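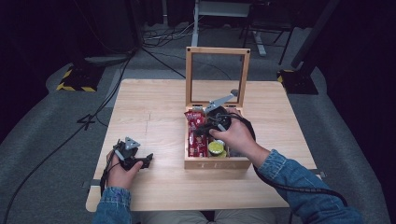 Gripper notes, round two

March 14, 2026

Quick one because I've got a delivery to sort and I said I'd write this up before I forgot it all.

So. Two pairs of hand-held grippers on trial, the Femix ones and the Vallbridge ones. Same job for both – pick a thin wrapped packet out of a wooden tea box, put it down on the table, go again. Sounds daft. It's a really good test though. Packets are slippery, they stand up close to each other, and the sides of the compartment get in the way of anything with fat fingers.

Femix first. Lighter in the hand, nice trigger, very little play. I could do a whole session without my wrist complaining. The cable comes out at a silly angle and wants to drape itself over everything, so you end up doing a little flick of the arm before each go. Got used to it. Jaw opens wide enough for a tin but closing on a single packet is fiddly, you get two as often as one. Firmware setup took ten minutes, most of that was me plugging it into the wrong port.

Vallbridge is heavier and feels more solid. Opening is a bit smaller. Closes dead straight, which I love, and the position readout was steady all the way through. Trigger is stiff. By the end of a long run my finger was properly sore and I started cheating by squeezing with two.

Numbers, for those who like them. 178 picks logged in total over both pairs, after I threw out 22 where the recording had dropped or I'd started before the light came on. I'm not giving a score per gripper yet becuase I swapped the pads halfway on one pair and not the other, so it wouldn't be fair. Yes I know. Should have written the plan down first.

Pads are the real story anyway. I keep reading reviews that go on about motors and encoders and hardly mention the bit that touches the thing. With a soft new pad nearly anything picks up a packet. With an old one you squeeze harder, the wrapper creases, and then it slides out sideways.
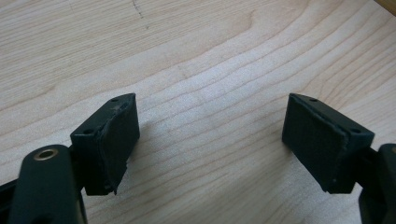

Wear is the thing I'd check before buying any of these second hand. Open the fingers up over a plain surface, get some decent light, look at the bottom edge of both pads and not just the faces. They don't go evenly. The left one here is ragged and flaking along its lower edge, looks torn in places, while the right has got away with a few scuffs at the corner. If you only looked at the right you'd say fine, carry on. I've started noting left and right separately in the log, should have done that from the start as well.

Spare pads – Keskin do a sheet you cut yourself. Cheap, rough finish, good grip, a pain to cut square. I use a steel rule and a new blade and still get one in three wonky. Glue says leave overnight, so leave it overnight. I didn't, once, and it crept.

Kolorville sell a ready-cut set that's much neater but smoother, and on glossy wrappers smoother is no good to me. Might be lovely on cardboard. Will try them on cardboard.

Controllers. Both pairs talk to the same little box, which saved me a day. The Femix one reports finger width in whole millimetres unless you change a setting buried in the third menu, so change it. Vallbridge gives you decimals straight away but sends the two hands a hair apart in time and you have to line them up after. I had a script left from August that did it, more or less.

Cameras on the tools I've left alone this time. One thing though, pale wood plus daylight and the exposure drifts about, so I'm locking it from now on. Matt black fingers against a light top are easy to find in the pictures at least.

Where I've got to: Femix for long sessions, Vallbridge for anything small or where I care about the width reading. If Femix did a stiffer jaw I'd stop there.

Next is a run of 500 with fresh pads on all four jaws, same box, same packets, and tins mixed in too. Plan written down beforehand this time. Probaby next month, depends when the Keskin sheets turn up.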